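Foro > Salas y exhibición > Programación
Tema: La sala Jesura pasa a pedir solo DCP, ¿qué hacemos con los ciclos?

butaca_rota
Buenas. Escribo rápido que entro a trabajar. Ayer llegó el correo de la Jesura a los que programamos ciclos alli: desde agosto solo aceptan DCP. Nada de Blu-ray, nada de archivo suelto en un disco. Nuestro cineclub lleva 16 sesiones al año y de esas igual la mitad van en Blu-ray, porque el distribuidor no tiene otra cosa. ¿Alguien más afectado? ¿Alguna solución que no sea pagar un dineral?

fila_siete
Afectados, sí. Y enfadados. El correo, dos párrafos y una tarifa. Sin llamar ni preguntar.

proyeccionista_cansado
Pues yo lo entiendo. Llevo años en cabina y los Blu-ray son un infierno. Menús que saltan, subtítulos que hay que activar con el mando a oscuras, discos rayados. Con DCP cargas la noche antes, compruebas y a otra cosa. Lo siento pero alguien tenía que decirlo.

butaca_rota
Que sí, que técnicamente es mejor, eso no lo discuto. Pregunto quién lo paga. Para una peli de los setenta que la ven 40 personas no hay DCP, y si lo hay está en una filmoteca de fuera, con portes y seguro.

celuloide_y_pipas
Nosotros encargamos uno a Prolov el año pasado, corto de archivo, bien hecho y a tiempo. Largo no hemos probado. Pedid presupuesto por escrito eh, que luego los subtítulos los cobran aparte.

mk_2000
¿Y hacerlo vosotros? Hay programas gratuitos. Yo saqué uno en casa con un portátil viejo, tardó toda la noche pero en la sala entró a la primera.

proyeccionista_cansado
Entró a la primera – esa vez. Me han traído DCP caseros con el audio desfasado, con los canales cambiados, con el formato mal y la gente estirada. Si lo hacéis en casa, prueba en sala obligatoria. Y el disco en el formato que pida el servidor, no el que traiga de la tienda.

fila_siete
La prueba en sala también la cobran. Está en la tarifa.

celuloide_y_pipas
¿Cuánto? A mí no me ha llegado la tarifa, solo el texto.

fila_siete
100 euros la prueba. Si es en horario de mañana.

celuloide_y_pipas
Madre mia.

anfiteatro_izq
Perdón por la pregunta de novata, ¿pero los derechos? Si tengo permiso para proyectar el Blu-ray, ¿puedo convertirlo a DCP yo misma? Me suena que no.

butaca_rota
Buena pregunta. Nosotros siempre pedimos permiso por escrito para el soporte concreto. Hay distribuidoras que te dicen que sí en dos minutos y otras que ni contestan.

proyeccionista_cansado
Preguntad siempre. Una cosa es el permiso de exhibición y otra hacer copias. Yo en cabina no lo miro, pero el que firma sois vosotros.

mk_2000
Otra opción: irse. El Veklow tiene sala pequeña, proyector decente y siguen cogiendo Blu-ray. Menos glamour pero más barato.

fila_siete
El Veklow suena fatal. Las voces se pierden a partir de la quinta fila. Fui a un ciclo de mudas y con el piano bien, pero con diálogos ni hablar.

mk_2000
Exagerado. Estuve en dos sesiones este otoño y se oía perfecto. Igual te pilló antes de que cambiaran los altavoces.

fila_siete
Puede. No pienso volver para comprobarlo.

butaca_rota
A ver, números. Hicimos cuentas anoche: pasar a DCP lo que tenemos ya cerrado para otoño nos sale por unos 2.000 euros. El cineclub tiene en la cuenta 1.033. No hay más. O subimos la cuota o recortamos títulos o nos vamos.

anfiteatro_izq
¿Y compartir? Si tres cineclubs ponen la misma peli, un solo DCP y se reparte el gasto. En Cloutier lo hacen con los ciclos de verano, creo.

celuloide_y_pipas
Lo de Cloutier funciona porque programa uno para todos. Aquí cada cual quiere lo suyo, nos conozco. Pero para dos o tres titulos al año sí lo veo.
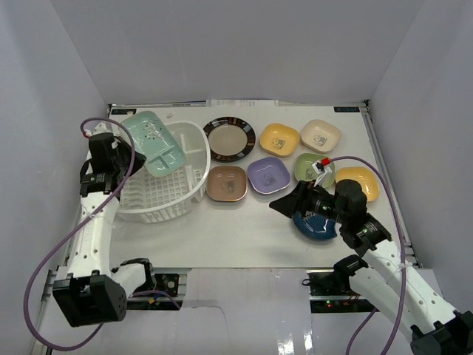 Lectura: 4 min

proyeccionista_cansado
Me apunto a lo de compartir, y os reviso los discos gratis antes de mandarlos si me los acercáis con tiempo. Con tiempo es una semana, no la misma tarde.

butaca_rota
Eso ya es mucho, gracias. Abro hilo aparte con la lista de títulos y cada uno marca lo que le interese.

fila_siete
Yo sigo pensando que hay que contestar a la Jesura. Carta conjunta, pidiendo al menos un año de margen. Si tragamos ahora, lo siguiente es el alquiler.

mk_2000
Firmo la carta. Pero sin amenazas que luego hay que verse las caras.

anfiteatro_izq
Firmo tambien. ¿Quién la redacta?

butaca_rota
La redacto yo esta noche y la cuelgo para que metáis mano. Lo del Veklow lo dejo en reserva, tengo pendiente ir a oir la sala.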